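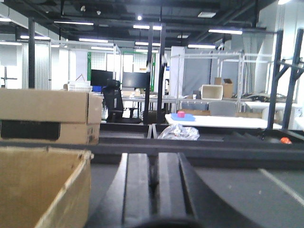 Cardboard at the near end of the bench, the black-framed trays behind it, white table beyond. January.

Packing bench, second layout

The first layout lasted a little over a year and I described it here when I set it up. This is the second. The work has stayed the same: small parts come in as bulk, get sorted, get bagged, get boxed and leave. The room at Ludcombe has stayed the same too, including the outlet in the wrong wall. What changed is the order of the surfaces and how boxes are kept between uses.

I'll go from front to back.

Front surface

Dark gray, flat, no lip. I had a light one before and moved to the dark one for sorting, where most of what I handle is pale: nylon spacers, natural-color washers, off-white caps. On a white surface I was finding strays by touch. On dark gray a crumb of nylon shows from standing height. The drawback is that it also shows every bit of dust and board fiber, so it looks dirty within an hour of being wiped. It is no dirtier than the white one was.

Wipe with a barely damp cloth, then a dry one. I tried a lint roller and it left a faint tack behind that held small washers in place when I tried to sweep them into a bag. It took alcohol to get that off and I didn't repeat the experiment.

Black parts are the obvious problem with a dark surface. For those I put down a sheet of white paper, taped at two corners. Four corners is neater, but with two I can lift the free edge and pour.

Cardboard

Open boxes live at the left end of the front surface, where I can drop a bagged lot in without turning. In the old layout they were on the floor to my right and I was bending for every bag. I knew it was wrong when I built it and put up with it for months anyway.

I reuse boxes until the corners go. The open one in the photo is well along: the right edge is rough and the top corner has frayed. A frayed corner on its own doesn't retire a box from internal use. I check the following, in this order, and stop at the first failure.

Bottom seam. Press down inside with the flat of the hand. If the seam moves, the box is finished, or it gets re-taped and used only for things that weigh nothing.

Corner crush. Squeeze two opposite corners toward each other. Good board pushes back. Tired board folds and stays folded.

Rim. Run a finger around it. Roughness is fine. A split that runs down past the flap crease is not.

Moisture. Any ripple in the flat of a panel and it goes out for recycling, whatever the rest is like. Board that has been damp and dried again has lost its stiffness even when it looks all right.

Boxes that pass go back into rotation for internal use. I don't ship in them. Outgoing goes in new cartons, which I get from Prydderch in bundles of 100, flat. Inside length is 346 mm, wall is 3 mm. The odd length came from the supplier's list and I designed around it: my larger bags lie flat in it lengthwise with enough slack to fold the top over once. Anyone copying this should pick the carton first and the bags second. I did it in the other order the first time and had a stack of bags that needed a diagonal.

A closed box stands behind the open one. Closed means done and not to be added to. In the old layout I had a card system for this, green for open and red for done, and I dropped it after the second week of forgetting to flip the card. The state of the top is the label now. If the top is shut, it's finished. If I need to add something to a finished box, I open it, and it becomes an open box again and moves forward to the front. Position and top always agree or something is wrong.

Written labels go on the side facing me, never on the top. Tops get covered by the next box. I print them on the Ulon, which does a decent job with narrow stock and a poor one with wide stock, where the right margin drifts over a long run. I have set the margin 3 mm in to cover it. The drift returns to zero when the roll is reseated, so I reseat at the start of each batch. The manual has a page on this that doesn't help.

Trays

Beyond the front surface are the shallow black-framed trays, separated by a small divider with a light edge. I wanted shallow. Deep trays fill up, and whatever is at the bottom of a deep tray has been there since the tray was bought. With a shallow one, I can see everything in it at a glance.

The rule for the trays is that they are for things in transit between one surface and the other. A clear plastic bag, crumpled, was in the right-hand section when I took stock for this post, with one small orange-red item farther along. That is a normal state for it. The trays are cleared at the end of the day, and clearing means each thing goes to a place, with no general pile for things without one. Clear bags get flattened and put back if they are whole. If there's a pinhole they go out. Hold the bag up to the light and the pinhole shows; by squeezing air out of it I miss one in every few.

I had considered lining the trays with foam. I cut a piece for one and took it out again after a day. Small parts sank into the cells and had to be picked out individually. A bare tray can be tipped.

One note on bag storage, as I've had the question by email. New bags stay in their sleeve in the drawer until needed. I take out what I think the batch will use and put that stack within reach, weighted. Without the weight they slide, and a stack of slid bags spreads much farther than its thickness would suggest. The weight is a steel offcut wrapped in tape so it won't scuff.

White table

The table behind the trays is white, and it's the paperwork side. Packing lists, the invoice folder, the scale when it's out. I didn't want to lose the white surface altogether. Pencil marks and small black screws are much easier to find on it, and it makes a reasonable backdrop when I need a picture of a part for a customer query.

The left end of it has a flat blue sheet, and I keep that end for whatever is standing up. A small pink cylinder was on it at the time. Standing things on the blue sheet and flat things on the bare white is a soft rule and I break it often. It still helps to have one area where an upright item is expected, so that my sleeve isn't the first thing to discover it.

There's low cardboard behind the table on both sides of the gray panel. Offcuts and short pieces go there, for padding out a carton that is taller than its contents. I score them with the back of a knife and a steel rule, and fold them to a zigzag. A zigzag takes up more height per piece than a flat stack and springs a little. For heavier lots I use flat pieces, as the zigzag will collapse under a real load and then the contents have room to move.

Uprights

The posts are dark, and I asked for that when I ordered from Ninard, mainly so they would not throw glare on the bench at four in the afternoon. They've been fine. I'd like to hang a roll holder from one of them but haven't settled the height. Mounted low, the paper feeds at bench level and drags across whatever is there. Mounted high, I have to reach up and tear down, and the tear wanders. I'm inclined toward high with a cutter bar. A cheap cutter bar is a strip of serrated steel with two screws, so the risk is small.

Before I drill anything I'll clamp the holder in place for a couple of weeks. I skipped that step with the tape dispenser in the first layout and there are still two useless holes in the old board.

Sequence

For the record, this is how a lot goes through the bench now.

Bulk container is set down on the right of the front surface. Pour a working amount, small enough that the parts lie in a single layer. Sort by pushing with a card, not by picking. Rejects go to the far tray section at once. Good parts go into bags of 60 for the small sizes. I weigh the first bag, count it twice, and weigh the rest against it. Press the air out, seal, drop in the open box on the left. When the box is full or the lot is finished, close it, label the side, move it back behind the next open one. Paperwork at the white table, then outgoing cartons get made up from the closed boxes in a separate session.

That separation is the largest improvement over the first layout. I used to make up cartons as I bagged, and every carton was therefore waiting on the slowest part in it. Bagging everything first and making up afterward takes more box space and a good deal less walking.

Outstanding items

The paper roll holder, as above.

A better edge at the front of the bench. Parts that roll will roll off. I've been using a length of adhesive strip as a stop and it lifts at the ends. A proper low bead, set back a finger's width from the edge, should do it, as long as it can be bridged when I want to sweep parts into a bag held below.

Knife storage. It currently lives wherever I last used it, and I have opened a closed box twice to look for it.

The lamp. The bench is lit from one side and the shadow of my own arm falls on the sorting area whenever I reach left. A second lamp at low level from the other side would cancel most of that. I have one in the garage with a bad switch, and will replace the switch before the next batch of spacers arrives.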